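"I still bring my own cushion": Pierina Fontana on sharing a bench with robots

14 August 2022

Pierina Fontana makes the coffee before she will let me ask anything, and it is the strong sort that comes in very small cups. She has worked at Dostness, which sorts and tests reclaimed switchgear, since she was young enough to be told off for singing on the job. She still sings, she tells me, only these days there is less of a room to hear it.

We talk first about how things used to be, and she is happy to go on about that for a good while. The parts came in tubs from the stripping shop, all mixed up, and everybody on the line had a tray and a lamp and a stool. You picked out a switch, looked it over, clicked it a few times, put it where it belonged and reached for the next one. On a good shift she could get through 400 of them.

"People think it must have been dull, and I suppose it was, but you had company," she says. "I knew everything about the woman next to me, her boys, her knees, what she was cooking. What I couldn't do by the end of the week was open a jar. My thumbs had gone. You'd be surprised how stiff a little rocker switch can be when it's the last one in the tub."

The first arms arrived in October, on a system the company calls Pratelus. There was a meeting beforehand, with sandwiches, and Pierina remembers that the sandwiches made her more nervous than anything that was said.

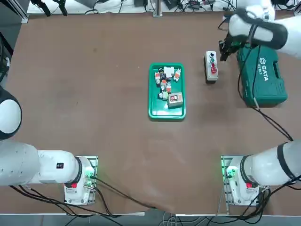
"I thought, well, they've never given us sandwiches before, so it must be bad news," she says, laughing. "And it was a bit of both, if I'm fair. There were 3 of us who moved over to look after the new tables, and others went to packing or took the money and left. I missed them terribly. I do still miss them, I'll say that to anyone who asks, and I've said it to the management as well."

Her own job now is hard to put a name to. She lays out the trays, she keeps an eye on what gets picked up and what gets dropped, and she writes down anything odd in a thick blue notebook which she fetches from her bag to show me. The pages are crammed. One entry says only "doesn't like the beige ones", underlined twice.

Adelmo Fabbri, who looks after the tables from the engineering side, joins us halfway through the second coffee and owns up to having read that notebook from cover to cover. "I came from Santoro, where I had all the drawings and all the data you could wish for," he says. "Then I sat with Pierina for a morning and found out how many ways there are to hold a switch. She does it without looking, you know. It took us 1,000 tries to get a grip we were pleased with, and she had told us the answer in my first week. I'd written it down and not understood it!"

Picking things up is one half of the work, and buttons are the other. A finished panel has to have every control on it tried out, and that used to mean somebody standing and pressing, turning and pressing again, 300 panels in a busy month.

"The big red ones were the worst," says Pierina. "You have to give them a proper thump, and I'm not tall. I used to do them with the heel of my hand, and my husband would see the mark in the evening and ask who I'd been fighting."

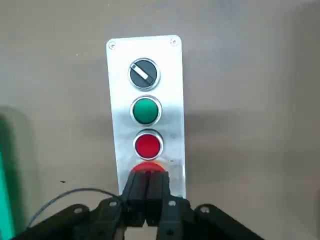 The gripper at a control panel, its fingers by the emergency stop.

She doesn't do the thumping any more, and she can open jars again, which pleases her more than I can easily get across. Her wages have gone up a little too, though she feels they might have gone up a little further, and she looks at Adelmo while she says so. He studies his cup.

What about the younger ones coming in? She has a new starter with her this summer, a quiet lad, very quick with the screens, and she has been making him do an hour by hand every morning, with a tray and a lamp, the old way. He grumbled to begin with.

"How can he tell me the machine's got it wrong if he's never felt one go right?" she says. "There's a little give, just before the click. I can't write that in the book, I've tried. So he has to sit there and feel it, and I sit with him, and we have a chat. He's told me all about his sister's wedding."

Adelmo would like the hour by hand to become part of the training for everybody, engineers included, and is putting it to the firm along with a plan for another table, which would go by the window where the old Gevitz press used to be. Pierina has already asked whether there will be room beside it for two stools.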